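Workshop notebook — Wistholm, back room
13/01/2022
Mirko Morelli

Print this page
E-mail this page

Before I forget it all, I want to get the small-things table written up properly, as I promised everyone at Borkira I would in August and then didn't. The idea, for anybody picking this notebook up cold, is simply to find out what makes a good tray for little bits and pieces — the sort of clutter that gathers on a bedside table or at the bottom of a bag — and whether a shallow box lid will do the work of the compartment trays we keep being sold. The Segura catalogue has one for 561 and I still say that is far too much for a tray.

I have gone on with the plaid tablecloth, the loud pink and green one. I know the feeling in the office is that we should use plain grey, and I do see the point, but people's homes have cloths and covers and patterned things in them, and a small pink item on a pink stripe is exactly what gets lost at home. My mother would have been through three pairs of glasses on this cloth by dinnertime! It is a nuisance to smooth out, mind you, so do give it a proper press before you lay it (cotton setting, and go easy on the thin orange and yellow lines).
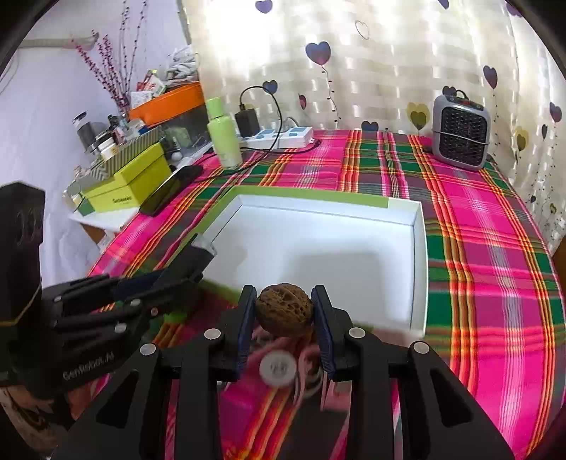 WALNUTS

I am very fond of the walnuts and I would like them to stay in the set whatever else gets dropped. They are light and knobbly, no two have the same ridges, and they will roll just far enough to be interesting. The lid is white inside, so a brown walnut shows up beautifully against it, whereas on the dark green bands of the cloth it can take a moment to find. Please keep them in the paper bag on the second shelf, and please don't eat them. I bought 500 grams at the market and there are noticeably fewer grams now, and I shall say no more about that.

The lid itself is doing well. Lime green on the outside, a decent wall all the way round, and shallow enough that you can get at a small thing lying flat. I did think about lining it with felt, as Cloltico do with theirs, and I may still try it, but a bare floor is easier to wipe and I rather like the little knock a walnut makes when it goes in.

One thing to watch is the light. With the lid set well back on the table, a shadow falls across the floor of it and the small pale items will look greyer than they are. Shift the lid a hand's width and see, before you start moving lamps about.

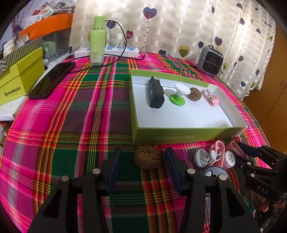
IN THE LID, OUT OF THE LID

I tried to keep a row going towards the far side, with the black rectangular thing on the left lengthwise, then the spool shape with the green base, a walnut and the pink oval clip. It is a pleasing way to do it and it leaves the near part clear for whatever comes next. My worry is that it is a bit too neat. At home we tip things in and hope, and I think the next few rounds ought to be tipped in too, with a fair bit of overlap.

The pink and white pieces are the awkward family. Left together on the cloth they become one lump to the eye — the loop, the little cup-shaped piece and the ribbed cap all sit in each other's way, and the pink of the loop is so close to the pink of the cloth that I went looking for it twice. I'd suggest putting those in first while you are fresh, and leaving the walnuts for the end as a treat.

Print supply: we have 200 tally cards left, the old stock with 1,074 stamped on the back as the job number. Use those up before ordering more, please.
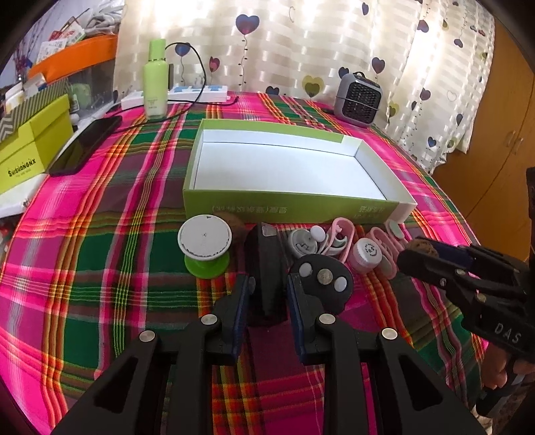

Photo: M. Morelli, Wistholm workshop

With the lid empty and everything out on the cloth in front of it, I do find I want to start tidying straight away, which I take as a good sign for the whole exercise. The earbuds are the troublemakers in that lot. They get in among the pink loops and then you can't lift one without the other, so decide beforehand if you are treating them as one item or separating them, and write down which. The silver coin is another one to think over. It sits nicely between the two white buttons on the black oval piece, but on a flat surface it is a beast to pick up, and I would like a second coin of a different size to compare.

The little pink tub with the white lid can stay as it is. The tall black block I am less sure of, as it takes up a good deal of room for something so dull. I'd swap it for a matchbox or a thimble if anyone has one going spare.

Still to do: try the felt, find a deeper lid, ask Borkira if they want their sample tray back, and buy more walnuts.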